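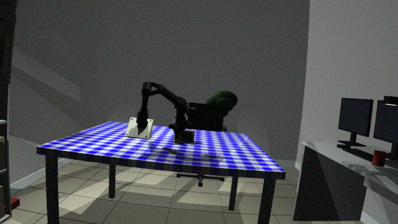 Tabletop arm at the white block, gingham cloth, office room (simulated render).

Truranen Tabletop Kit

Truranen is a simulation kit for trying out arm tasks before you put hours on real hardware. You get a furnished office room, a table-mounted arm with a gripper, a set of objects, and recorded demonstrations to train or test against. I've been using it since September and I keep finding excuses to open it again (the shadows alone have taught my vision model some manners!).

What's in the download

Scenes: 6 room layouts, each with its own light setup
Demonstrations: 1,000 episodes, block tasks only
Held-out test episodes: 234
Table coverings: 9, plain and patterned
License: free for research and teaching, ask Dritberg about anything else

Getting started

Unpack the archive, set the scene folder in the config file, and run the viewer first. If the arm shows up floating next to the table, your scene folder and config come from different releases. Ebuka Okonkwo wrote the loader and it is a pleasure to use: one call gives you the camera view, joint angles and gripper state for every step.

Things I like

Patterned cloths are in there from the start, and they are properly hard. A policy that looks great on plain gray can go to pieces over small checks with an arm shadow lying across them. The background furniture is worth keeping on too, even though it slows rendering a bit.

Known problems

Contact on thin or slanted objects is touchy, so lower the time step if blocks jitter in the gripper. Cloth is a surface texture and won't wrinkle or slide. Drorkomix export works for single-arm scenes only.

Contact

Bug reports go to Damilola Babalola, who maintains the scenes. Please attach your config and the episode number.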